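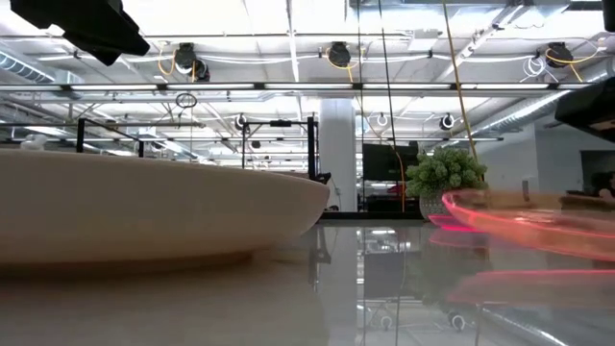

Passing dishes around the table, or plating in the kitchen?

mesteck_nelly
Thursday, July 26, 2018
Hi all, I could use some opinions from people who feed a crowd more often than I do. My mother-in-law turns 70 soon and we're having the whole family over, 17 people if my cousin's boys come. I've always put the big platters out and let everyone help themselves, but my sister wants us to fill the plates in the kitchen so it feels like a restaurant. Is that crazy with so many guests?

Walter Puma
Family style, every time. We did plated one December and by the time I had the last plate filled, the first ones had stone cold potatoes and my uncle was already asking about dessert (he's like that, bless him).

roisin.k
I'm going to disagree with Walter, kindly! Plating works fine if you pick food that doesn't mind waiting. Braised chicken, rice, a room temperature salad. And you know everybody gets some, which matters when there are teenagers at the far end.

Walter Puma
Fair point about the teenagers. I still say half the fun is reaching over each other and somebody yelling for the gravy.

zoila_p
Could you split it? I plate the first course, then put the main out in bowls. Two sets of everything, one for each end of the table, so the beans aren't always traveling. And mixed plates are fine, please don't go buy matching ones just for this.

mesteck_nelly
Zoila, I like that a lot, and my sister gets her fancy soup course. Walter, you'd be welcome to come yell for the gravy. Now I just have to find out who borrowed my second ladle.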